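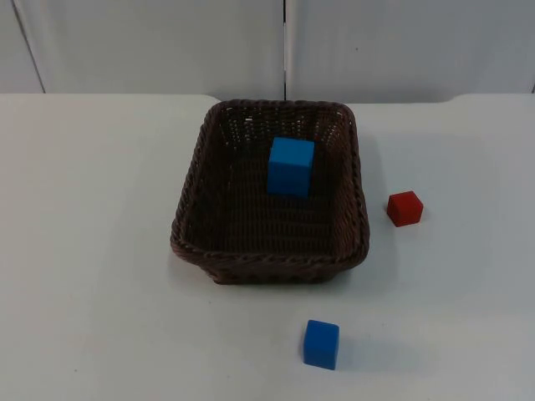
Residents of Stalholm and Driverberg March Against Closure of Jullside Crossing

STALHOLM, 01/10/2023. A march in protest of the planned closure of the Jullside crossing drew 308 people this morning, the Stalholm and Driverberg Residents' Alliance announced. Participants walked from the Stalholm bus depot to the gates of the Suominen freight terminal, where a written statement was read aloud and handed to the terminal's front office.

The crossing is the only public route over the rail line between the two towns. Under a plan put forward by Suominen, the operator of the terminal, it would be closed to people on foot, bicycles, and private cars in order to make room for longer freight trains. Residents of Driverberg would then have to use the highway bridge, a detour of 10 miles with no sidewalk and no bus service.

"People on both sides of the line use this crossing to get to school, to the clinic, and to work," the Alliance said in its statement. "They were not asked before the plan was drawn up. We are calling on the company to stop the work and meet with residents in public."

The march set out at 10 a.m. and followed Depot Street and the old canal path. Marchers reached the crossing before noon and stood on the public road beside it for 2 hours. One lane was kept open throughout for emergency vehicles. Local traffic was directed by way of Mill Lane. No arrests were made and no injuries were reported. The Alliance thanks the drivers who waited while the group passed.

Opposition to the closure has grown since the plan was posted at the Driverberg town hall in the spring. A total of 266 written objections were filed during the comment period, most of them from households within walking distance of the line. The Alliance has asked for copies of the replies sent to those who objected. To date it has received none.

The Alliance is making the following requests:

That all work at the Jullside crossing be halted until a public hearing has been held in each town.

That Suominen release the traffic study on which the plan is based, including the counts of people crossing on foot.

That the two town councils withhold the road permits needed for the closure until a safe replacement route is open. The Alliance would accept either a footbridge or an underpass, provided that it can be used by people in wheelchairs and by parents with strollers.

The Alliance has also written to both councils asking that the matter be placed on the agenda for their October meetings. Stalholm council has confirmed receipt of the letter. Driverberg council has not yet replied.

A second gathering will be held at the Jullside crossing later in October if no hearing has been scheduled by then. Details will be posted at the Stalholm library and at the Driverberg town hall. All events organized by the Alliance are peaceful and open to the public.

The Stalholm and Driverberg Residents' Alliance is an unpaid association of people living on both sides of the rail line. It is not linked to any political party and accepts no funding from businesses.

Media inquiries may be directed to the Alliance press desk, Depot Street, Stalholm. Copies of the statement read at the terminal are available on request.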